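商店街の「音の地図」をつくる ― 聞こえるものから町を考える

地域環境演習 最終報告
報告者:Zixuan Liang

1. はじめに

私たちの班は、大学のとなりにある商店街を「音」から調べました。きっかけは、4月の顔合わせで班員の一人が「この通り、目をつぶっていてもどこにいるか分かるよね」と言ったことです。試しに歩いてみたら本当に分かるんです!豆腐屋の水の音、クリーニング店の蒸気、横断歩道の電子音。それなら地図にしてしまおう、と全員一致で決まりました。

班の名前はPinura(ピヌラ)といいます。意味はとくにありません。

2. 調査の方法

通りの端から端まで、全長606メートルを調査範囲としました。そのなかに40の地点を決め、朝7時、正午、夕方5時に同じ場所に立って2分間耳をすませ、聞こえた音をすべて紙に書きます。録音もしましたが、あくまで確認用で、主役は人の耳です。

記録用紙には、音の名前、方向、大きさ(5段階)、感じたことの欄を設けました。最初の用紙には「感じたこと」の欄がなく、先生から「それでは機械でもできますね」と言われて慌てて足しました。結果的に、この欄がいちばん読みごたえのある資料になりました。

3. 結果

重複をまとめると、182種類の音が集まりました。予想の倍以上です。分類は、人の声、店の作業音、交通、自然、放送・電子音、その他の六つとしました。

朝は作業音が圧倒的に多く、とくに魚屋の前の三地点では、氷をすくう音、発泡スチロールのこすれる音、ホースの水音が重なって、会話が聞き取りにくいほどでした。正午になると人の声が増えますが、面白いのは声の高さが場所で違うことです。喫茶店Isia(イシア)の前では低い話し声がゆっくり流れ、その向かいの文具店では小学生の声がはねるように響きます(午前授業の日に当たりました)。

夕方は放送が中心です。商店街の放送は曲が古く、途中で一瞬だけ音がゆれます。お店の方に聞くと、十年以上前からずっとこうだそうで、「直ったらさみしい」という声までありました。私はこの話がとても好きです。

自然の音は少ないだろうと思っていましたが、鳥が六種類、それに側溝の水音がかなりの地点で記録されました。アーケードが切れる北側では、雨の日に屋根を打つ音がふっと消える境目があり、班ではここを「音の玄関」と呼んでいました。

4. 地図づくり

集めた音をどう紙にのせるかで、班は三週間悩みました。色分けだけでは味気ないし、文字を並べると読めません。最後は、音の大きさを円の大きさで、種類を線の質感で表すことにしました。作業音はぎざぎざ、声は波線、水音は細かい点です。手描きにこだわったので下書きを何枚もだめにしましたが、完成した朝の一枚を壁に貼ったときは思わず拍手が出ました!

展示では、地図の横に聞こえ方の感想カードを置きました。「祖母の家の前に円があってうれしい」「夜の地図も見たい」など、うれしい言葉をたくさんいただきました。

5. 考察

音の多い場所がそのままうるさい場所になるわけではありませんでした。魚屋の前は大きさの評価が最高の5でしたが、感想欄には「元気が出る」という言葉が並びます。一方、自動販売機の低いうなりは大きさが2でも「落ち着かない」と書かれています。何の音か分かること、誰が出しているか見えることが、受けとめ方に大きく関わっているのではないかと考えました。

ただし、記録したのは班員だけで、全員が二十代前半です。高い電子音の聞こえ方は年齢で違うので、別の世代の方と歩けば地図はかなり変わるはずです。

6. 今後の課題

夜の調査はぜひやりたいです。店が閉まったあとの通りで何が聞こえるのか、班員はみな気になっています。季節の比較も必要で、今回は春から初夏しか歩いていません。セミの声が入ったら、夏の地図は線で真っ黒になりそうです。

記録用紙のひな型は演習室の棚に置いてあります。次の学年でやってみたい人がいたら、どうぞ自由に使ってください。一緒に歩く人も募集中です! 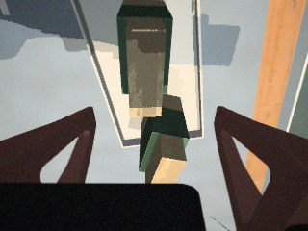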